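Mirkholm @mirkholm_bench
Month two with the Jollex two-arm kit on our bench in Jostville. Thread on the grippers, since that's what people keep asking about. 1/9

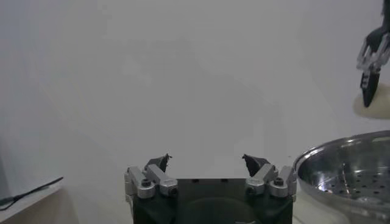
View from the wrist camera. One gripper open, the other up by the steamer basket.

2/9
Both grippers use the same layout: black body, aluminum linkages, dark pointed fingertips. One set of spares covers both arms. We keep 10 fingertips in the drawer and have used two.

3/9
The narrow tips are good for thin edges and small handles. They are less good for anything soft. Contact area is small, so the same closing force leaves a deeper mark. For buns and dough we set the force limit to the lowest step and close slowly.

4/9
The wrist camera is the part I'd pay for again. Both fingertips stay in view when the gripper is open, so you can check alignment without a second screen. The catch is that the gripper body takes up the bottom third of the picture.

5/9
Polished steel is hard on it. Highlights inside a bowl or colander move as the arm moves, and the depth estimate moves with them. Fixed exposure helped. Turning off the overhead light helped more.

6/9
White wall behind the bench: fine for picking out black fingers, poor for pale food. If you mostly handle bread or dough, hang something darker. A grey sheet is enough.

7/9
Cable routing needs work. The supplied clips are too loose and anything thin ends up lying on the table. Barajas sells a stiffer clip that fits the same holes. Check clearance at full wrist rotation before you tighten them.

8/9
Maintenance so far: check the hex screws on the linkages once a week. Ours backed off a little in July, enough to put play in one finger. Medium threadlocker, then leave it overnight. Recalibrating both arms takes nearly 10 minutes.

9/9
Would I buy the kit again? For bench work with light objects, yes. For soft food all day, I'd want wider pads first. Jollex lists a padded set but it's on back order. I'll add to this thread when ours arrives.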